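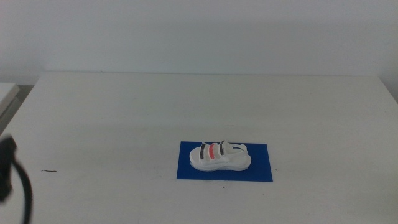 1/ October update from the robotics club, for everyone who has been asking what we're up to after school! Short version: our arm is learning to pick up a shoe. Long version follows, so get yourself a coffee.

2/ We spent all of last year on blocks. Blocks are lovely, blocks forgive you. So this year the kids voted for something with a hole in it, and the white sandal won by a mile. Three straps, a heel loop, a big chunky sole – there are so many ways to grab it and a good half of them are bad.

3/ The blue mat was one student's idea and I wish I'd thought of it myself. White shoe, white table, white wall... our vision code could hardly find the edge of anything. With the mat under it the outline comes through much better, and the red stripe on the middle strap gives us a nice spot to aim for.

4/ The rule for the project (we call it Clokgate, please don't ask, it was a typo in a folder name and it stuck) is that the arm has to lift the shoe and set it back down on the mat with the toe pointing left. Dropping it doesn't count. Dragging it doesn't count either, though there was quite a debate over that one.

5/ So far we've logged 518 tries. The first week we got 12 good lifts and the kids cheered every single one like it was the World Cup. Our best batch since then had 84 good ones out of 92, and I may have cheered a little myself.

6/ The heel strap is still the hard part. If a finger goes through the loop, the lift looks wonderful and then the shoe won't let go! Two of our ninth graders are rewriting the release step so the gripper opens, waits a moment, and backs out slowly – they've filled a whole notebook with arrows.

7/ Big thank you to Reijo Saarela, who stayed until 6 p.m. to help us sort out a calibration problem and then patiently explained it all over again for the kids who'd missed it.

8/ Next up is turning the shoe so it starts at an odd angle. If you have a kid who'd like to join, we have room, and they don't need to know any code. Send me a message and I'll get back to you tonight, once I've found my car keys.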